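Home > Support > Manuals > Pokeck Room Heater > Setup

4. Placing the heater and first start

Read section 3 (Electrical safety) before you start. The Pokeck is for indoor use in bedrooms and other small rooms.

1. Set the heater upright on a hard, level floor. Do not put it on a bed, a table or a shelf.

2. Leave 40 inches of clear space in front of the grille. Curtains, bedding and tablecloths must not hang into this space.

3. Turn the main switch to OFF, then plug the cord directly into a wall outlet. Do not use an extension cord or power strip.

CAUTION: Do not run the cord under a rug or behind a bed frame. A pinched cord can overheat.

4. Turn the main switch to ON. The standby light comes on and the display shows the room temperature.

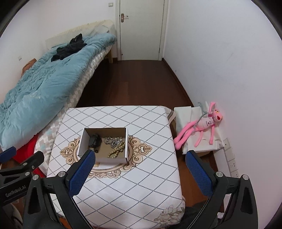
5. Press MODE until LOW appears. Let the heater run for 3 hours with a window partly open. A slight smell is normal during the first run and does not mean there is a fault.

6. Set the temperature with the + and - keys. The heater cycles on and off to hold the setting.

NOTE: The reading may be off if the heater stands in direct sun or next to an outside door. Move it and wait for the display to settle.

CAUTION: If the tip-over switch trips, turn the heater off and unplug it. Let it cool fully before standing it up again.

If error code E4 appears, the air intake is blocked. Unplug the heater, wait until it is cool and clean the rear filter as described in section 6. Units with the older Skement control panel show a blinking red light in place of the code.

Revision 2018-12-29

Related items
Skement control panel: key functions
Shboul wall thermostat: wiring guide
Flullby replacement filters: size chart

Contact Support | Copyright Pokeck | Back to top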